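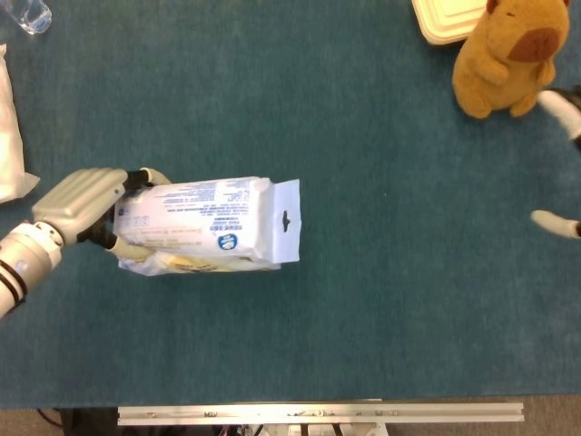

Wet wipes over the green felt table, hang tab to the right.

Fillorum Small Packs
README, last updated 2020-07-30

Welcome! Fillorum Small Packs is a collection of pictures of soft household packages: wipes, tissues, refill pouches, sachets and anything else that comes in a thin film and refuses to keep its shape. We love these things. A box looks like a box from every side, but a pouch gets a new set of creases each time it is picked up, and the printing bends right along with them.

What's inside

816 pictures of 76 packages, sorted into 13 folders by type. Wipes are in the folder called wipes_soft, which is also the biggest one and (we think) the most fun to browse. Each folder has a plain text list with one line per picture: file name, package type, closure, and whether there is a hang tab.

The table

Everything was shot on the felt-covered table at our Fallham room. Felt is great for this! It doesn't glare, and white film stands out nicely against the teal green. It does have a mottled look, with lighter and darker patches in the fuzz, so please don't treat those as stains or shadows when you label.

Labeling notes

- Outline the whole package, hang tab included. The hole in the tab counts as part of the tab.
- Write down printed text only if you can read it at full size. For small print, put "text, unreadable" and move on.
- A logo gets its own tag, even when it sits on a fold.
- Creases are not labeled in version 2. We tried it in version 1 and no two people drew them alike.

Known gaps

Clear film is thin on the ground, and there are hardly any dark packages. Large refill pouches were added in February and their closure column is still half empty - fixes are very welcome. A few tissue packs are listed under both tissues and travel; keep the tissues entry.

Related sets

Mbwambo covers jars and tins with the same column names, so the lists can be joined as they are. Totitz has cardboard cartons, but uses its own folder layout. Read its notes before you merge anything.

Use

Free for teaching and research. Please mention Fillorum Small Packs by name, and send us whatever you make with it - we'd love to see it!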